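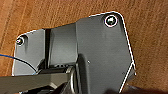
Noman Magsi replied that the save file is almost certainly intact and asked that nothing be deleted until the transfer steps had been read in full. The original post follows, with the replies beneath it.

Moving a Loltance save from the base game to the Complete Edition

Posted by Hina Farooqui
Oct 28, 2021

I purchased Loltance for the handheld version shortly after release and have recorded 367 hours in a single campaign. Last week I bought the Complete Edition as a separate download, as it includes the Skirkard expansion and the additional quests. On starting the Complete Edition I am offered only a new campaign. The option to continue is gray and cannot be selected. My earlier save still opens without difficulty in the base game.

I have restarted the console, confirmed that both versions are on the same user profile, and installed the current update for each. The base game reports 13 manual saves and one automatic save. I should like to know whether these can be carried into the Complete Edition, whether the Skirkard content will be available in the existing campaign, and whether there is any risk to the original files. I would prefer not to begin again.

Noman Magsi

Your saves can be moved. The two editions are treated by the console as separate titles, and each keeps its own save area. The Complete Edition does not look in the area used by the base game unless it has been told to do so. The procedure is as follows.

Open the base game and load the most recent manual save. Travel to any inn or other safe location and save once more by hand. The transfer tool does not accept automatic saves, and it does not accept a manual save made during a quest conversation or inside the Santoso mines.

Return to the main menu of the base game. Select Options, then Data, then Prepare for Transfer. If this entry is missing, the base game has not received its latest update, whatever the console may say. In that case, check for the update from the game's own title screen.

You will be asked to choose which saves to prepare. No more than 5 may be prepared at one time. When the message confirms that the process is complete, close the base game fully. Suspending it is not sufficient.

Start the Complete Edition. On the title screen, before pressing Continue or New Campaign, open Data and select Receive. The prepared saves should be listed with their dates and play time. Choose the one you wish to use and wait for the confirmation.

The original files are copied and remain where they were. I would still recommend a cloud backup beforehand, if your subscription includes one. Please note that progress made in the Complete Edition cannot be sent back to the base game.

With regard to the expansion, Skirkard becomes available once your character has reached the harbor at Grekberg and completed the ferryman's quest. If you passed that point long ago, as I would assume from your hours, a letter will be delivered the next time your character rests. Players who rest in a camp do not receive the letter. It must be an inn.

Parveen Khattak

I had this same problem and just started over. It is a better game the second time in any case, and the early chapters go quickly if you skip the fishing.

Jawad Khattak

The answer from Noman Magsi is correct, and I can confirm that it worked for my own campaign. Two points should be added.

First, the region of both purchases must match. A physical copy bought abroad will not pass its saves to a Complete Edition downloaded from the domestic store. The tool gives error 607 in this case, with the text "No compatible data." The same number is shown when the storage is nearly full, so it is advisable to clear some space and try again before concluding that the region is at fault.

Second, any outfits received as a preorder bonus are not carried over with the save. They must be claimed again from the stable master in the first town. If your character was wearing one of these outfits at the time of the save, the transfer will proceed, but the character will appear in the starting clothes. Weapons, coins, maps and completed quests are not affected. Card decks are kept, although the order of the cards may change.

I would respectfully disagree with the suggestion to start over. The expansion is intended for characters of a high level, and a new player will need a considerable amount of time to reach it.

Hina Farooqui

Thank you to all who replied. The Prepare for Transfer entry was indeed missing, and it appeared once I checked for the update from the title screen. My first attempt returned error 607. Both of my purchases were made in the same store, so I removed several old screen captures and tried again, and the saves were then received.

The letter arrived after my character rested at the inn in Grekberg. I have marked the reply from Noman Magsi as accepted. I have one further matter concerning the difficulty setting, which appears to have been returned to Normal, and I will open a separate thread for it in November if the next update does not correct it.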